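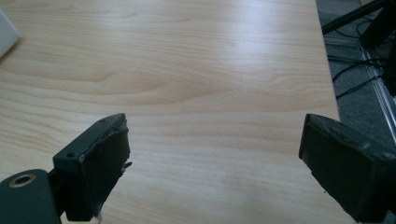 You answered me in six sentences and I still do not know when I get my money, one customer wrote to us in January.

Print | E-mail this page

Answering complaints by letter: speaker notes

Read the customer's line aloud, slowly. Wait a little. Then say good morning and which company I am from (Draltell, customer office, furniture and home goods).

I want to talk today about written replies only. Telephone is a different skill and I am not good at it. If they ask about telephone, send them to the afternoon session.

Start with the archive. When I came to the office I was given 1207 old replies to read. It took me most of the winter. Of these, 657 began with the words "We are sorry to hear that." I have nothing against these words. But the customer has read them already from the bank and from the airline, so her eyes go directly to the second line. In our letters the second line was usually "Your satisfaction is important to us." The answer came in the third paragraph, if it came.

Ask the room: who has the answer in the first line? Let them raise hands. Do not comment.

Case one, Pramholm. A dining table was delivered with the wrong legs. The customer asked one thing, can I keep the top and change only the legs. Our first reply explained the return policy for the complete table. It was correct and it was useless to her. She wrote again, we wrote again, and after nine letters she got the legs. Show the first letter and the last letter together. The last letter is two lines long: "Yes, you can keep the top. The new legs will come with the next delivery to Pramholm, and the driver will take back the old ones."

Explain how we work now. Before writing, the clerk puts the customer's question on paper in her own words, as short as possible. If there are two questions, two lines. The reply must answer these lines in the same order. Everything else goes after. I had some resistance to this from older colleagues, who found it rude to begin with yes or no. I understand it. In my language also it feels a little bit naked. But we tried it for one season and the second letters from the same customer became fewer.

Case two, Van Beek. This was our carrier then, and many complaints were really about them. Careful here, do not blame. The point is the sentence "This is the responsibility of our partner." Customers hate it. They paid us. Better: "The carrier has your chair in its depot. I have asked for a new delivery and I will write to you when I have the time." Notice the word I. A letter with no "I" in it sounds as if the building has written it.

Drink water. Check the clock, if it is after 10:40 skip case three.

Case three, Kalitz. Here we had to say no. The man wanted a refund for a lamp after roughly two years of use. Say the no early, give the reason one time, and offer what you can. We offered a spare switch. He took it. Do not apologize again at the end, it opens the discussion again.

Question I always get: what about templates? We keep them for addresses, return labels and legal text. The first paragraph is always typed by hand.

Last slide is the contact address. Leave it on during questions. The handouts are on the chair by the door.

Print | E-mail this page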